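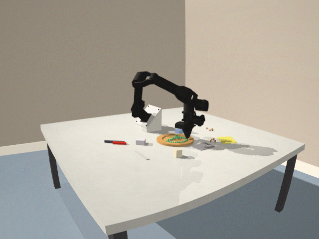 4 min read

Hi, and welcome to the Troltis page! I'm Keir Guthrie, I teach the evening robotics class, and I get asked "so what is it you people do in there?" often enough that I figured I should write it down properly.

Troltis started as a school club with one laptop and a lot of opinions. We're still a club at heart (there are snacks, the snacks are taken seriously), but these days we also run a beginner class and a competition team, and all three share the same simulator. Students write their code, load a table full of stuff, and see what the arm does with it. Green beads on a round tray, a little blue block, a hinge plate, a marker, a sticky note pad. Blocks are the easy bit. Beads are where the groaning starts, and it's my favorite sound in the world!

Nazareno Colombo looks after the simulator side. He came to us as a student, stuck around, and now he builds most of the tables the beginners work on. If you join the class, your first assignment will be one of his. You'll write a short program to bring the gripper over a block, and you'll get it wrong by a mile, and then you'll get it wrong by an inch, and that's a really good evening.

The competition team splits into two groups, Renard and Hsu, and they swap tables halfway through the season. The big event on our calendar is the Zirkham, our in-house contest. Each group gets 400 simulated runs to tune its program and then 56 scored ones, with a top score of 1000. We've never had a perfect score. I've promised pizza for the whole club if it happens, so please come and ruin me.

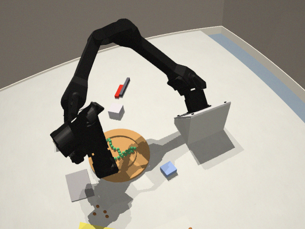 Troltis simulator, December

Bead practice is on for the rest of the month, with the orange plate this time. Beginners are welcome to sit in, ask questions and argue about grip angles with the rest of us.

You don't need any experience to join. If you can type and you don't mind starting over, you're set. Classes are kept small, around four students to a screen at the very most, and you can try one session before you sign up. Just drop us a line through the contact form and tell us whether you're after the club, the class or the team (or say "no idea," plenty of people do).

Page updated 26 Dec 2023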